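Cellule Losia - paillasse verrerie - LISEZMOI

Notes de mise en service et d'entretien, à lire avant de toucher à la pince. Version du 2020-06-07, remplace celle d'avril. 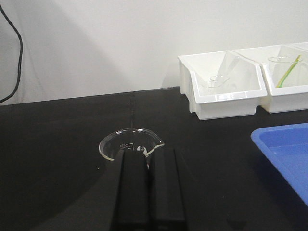

Contenu du dossier
losia_config/ : paramètres de la cellule, un fichier par poste
poses/ : positions apprises, bécher, bacs, plateau
journal/ : arrêts, défauts, interventions
outils/ : scripts de contrôle (voir plus bas)
Le dossier ancien_zotholm/ ne sert plus, gardé pour comparer les offsets. Ne rien charger depuis là.

Matériel
Bras et contrôleur Sarpong, pince parallèle à deux doigts noirs, petite caméra au poignet. Paillasse noire mate, bacs blancs au fond contre le mur, plateau bleu à droite. Bécher en verre, vide pour tous les réglages.
Doigts de rechange : Clasetti, par paire. Ne pas panacher un neuf et un usé.

Démarrage
Arrêt d'urgence relâché, contrôleur sous tension, attendre la fin de l'autotest.
Prise d'origine du bras, puis de la pince. Dans cet ordre.
Lancer outils/verif_camera, regarder le flux : les doigts doivent apparaître en bas, au milieu. Sinon support desserré, reprendre les 4 vis.
Approche du bécher à vitesse réduite, doigts devant le verre, sans fermer.
Si ok, charger les poses.

Réglage de la pince
force_max : 1000 (unité contrôleur, pas des newtons)
delai_prise_ms : 3000
Ne pas monter la force pour rattraper un bécher qui glisse - nettoyer les doigts d'abord. Chiffon non pelucheux, alcool, laisser sécher.
Ouverture a régler sur le bécher réellement utilisé, pas sur la cote du catalogue.

Entretien
Avant chaque série : doigts, lentille de la caméra, câbles. Rien qui pende dans la zone du bras.
Tous les 3000 cycles : démontage des doigts, contrôle des guides, graisse fine, remontage, prise d'origine.
Après tout démontage refaire les poses bécher. Les poses bacs tiennent en général, vérifier quand même.

Défauts connus
Verre transparent sur fond noir : la détection accroche parfois le reflet du bec verseur à la place du bord. Baisser l'exposition, relancer verif_camera.
Ombre du bras sur la paillasse, côté gauche : prise parfois pour un objet. Masque dans losia_config/masque, a refaire si l'éclairage change.
E-stop intempestif au retour d'origine : connecteur du poignet mal enclenché, presque toujours.

Pas encore fait
Poses pour le troisième bac.
Traduction des messages du contrôleur.
Script de sauvegarde automatqiue du journal - pour l'instant copie à la main en fin de série.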